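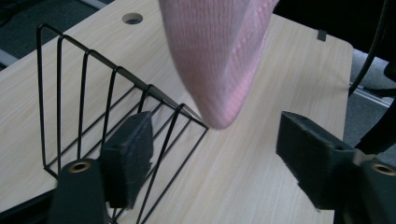 According to Wiebke Meinecke, the hour after lunch is what changed most once the Ivby arrived. That used to be when the sock bins were fullest and everyone's wrists were sorest, and now it's when she checks the morning's batches and decides what the machine should learn next. We liked that answer a lot, and we've heard versions of it from other packing rooms too.

Ivby soft goods station
Made by Nater, Adelstead

The Ivby picks up socks, hats, gloves and other small knits, one at a time, and puts them where you want them: over a rail, into a rack slot, flat in a tray. Rigid boxes have been easy for machines for years. Knitwear stretches, flops, folds over on itself and swings when you lift it, and getting a machine to handle it gently has kept us happily busy for a long time!

How it learns your work

Every Ivby comes with the Mazza hand grip, a two-finger gripper that you hold and work yourself. You do the job with it at your own table, with your own goods and your own racks, and the station learns from what you did. There's no code to write and no arm to steer around with a joystick. If you can hang up a sock, you can teach the station to hang up a sock.

The people who teach it should be the people who do the job now. We feel strongly about this. An experienced packer knows to take a ribbed cuff across the ribs, and knows which yarns snag and which way a thin knit will curl when you let go of it. None of that is written down in most shops, and it's exactly what the station needs.

A new item usually takes an afternoon of showing. Vary things as you go – turn the rack a little, start from a messy pile, pick up from the toe as well as the cuff. Do it slowly sometimes and at your normal speed sometimes. Misses are fine, so leave them in and carry on with the next piece.

What changes for the people on the floor

Less reaching, for a start. The repeated pinch-and-lift goes to the machine, and what's left for people is checking, pairing odd colors, mending decisions, and dealing with whatever the station sets aside. It does set things aside. When it isn't sure of a piece it drops it in the side tray and keeps going, and somebody empties the tray when they have a minute.

The pace changes as well. The Ivby is slower than a good packer, piece for piece, and you should plan for that. It runs steadily, though, and it doesn't mind the last hour of a shift. Most teams let it build up stock on the plain items early and keep the fiddly ones for people.

Blandine Huet had a complaint about our first version that we took seriously. Her team taught the station for weeks, and nothing on the screen showed whose work it was using. Each lesson now carries the teacher's name if they want it there, and the teacher can pull it back or redo it. She also asked us to count teaching as paid work in our planning sheet. It's in there now, on the first page, and we'd ask you to leave it in when you work out your hours.

Please talk about jobs before the crate arrives. We sell a machine that takes over part of a task, and people will wonder about the rest. We're glad to come and run it in front of everyone on the shift, with their hands on the grip and their questions on the table.

Fitting it in

The station stands on any level table that doesn't wobble, and it plugs into an ordinary wall outlet. Keep the racks you have. Thin wire ones work well, and so do solid trays. Very shiny rods under a strong spotlight can confuse it, so even, soft room light is best.

Finger pads are a wear part. Brush lint off them at the end of the day and swap them when they go smooth. Spare pads are the same for the station and the hand grip, so you only need to stock one kind.

In the crate

Ivby station with guard and stop button
2 Mazza hand grips, left-handed use is fine
5 pairs of spare finger pads
Side tray
Cable set and pad brush
Printed guide, with large pictures

Details

Item weight: up to 70 grams
Goods: dry knits and light woven pieces
Not for: wet goods, beads, long scarves
Noise: you can talk next to it without raising your voice
Trial: 30 days at your own site, teaching time included

Long scarves are the thing we're asked for most, and we have one that works almost every time on our own bench. It isn't ready. We hope to show it in September.

Orders and trial visits go through the Nater office in Adelstead. Tell us which items you handle most, and put a few worn or misshapen ones in the parcel with the samples – those are the ones we learn from.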